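Resdale Technical Institute
Automated Handling Laboratory, Course Handout 6
Care and Adjustment of the Two-Finger Hand-Held Gripper

Purpose

Students assigned to the Hondby bench will inspect, clean and adjust the hand-held gripper before each recording period. The procedure takes 30 minutes when the tool is in ordinary condition. Work is entered in the bench log under the tool number.

Inspection before use

Place the gripper on the bench with the fingers open. Check both pivot pins for side play by holding the base and pressing each linkage inward. Any movement that can be felt must be reported before the tool is used. Check the screws at the upper joints next. They should be snug, and the linkage should still swing under its own weight.

Open and close the fingers 30 times at an even pace. The two tips should meet along the full face of the pads. If one tip arrives first, follow the alignment steps in Handout 5 and repeat the test.

Finger pads

Wipe the pads with a lint-free cloth dampened with water. Solvents are not permitted. Pads are replaced in pairs, even when only one is worn, and the old pair is returned to the Lysenko parts cabinet.

Clearance check

The final check is made over a mixed box. Bring the tool in from above with the fingers wide, and confirm that they can close on an item without the housings touching the cardboard. Rigid containers, wrapped goods and soft pouches should all be tried, as each loads the pads differently.

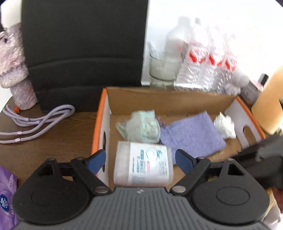 Approach slowly and stop at the first contact. A finger that rides on a box wall will give a false opening value, and the reading must be discarded. Record the opening as a percentage, where 100 is fully open. A tool that reads below 80 with the fingers wide is to be recalibrated using the Florance routine, program 398.

Storage

Return the gripper to its stand with the fingers open and the pads clear of any surface. Tools with an open fault report are tagged and kept on the lower shelf.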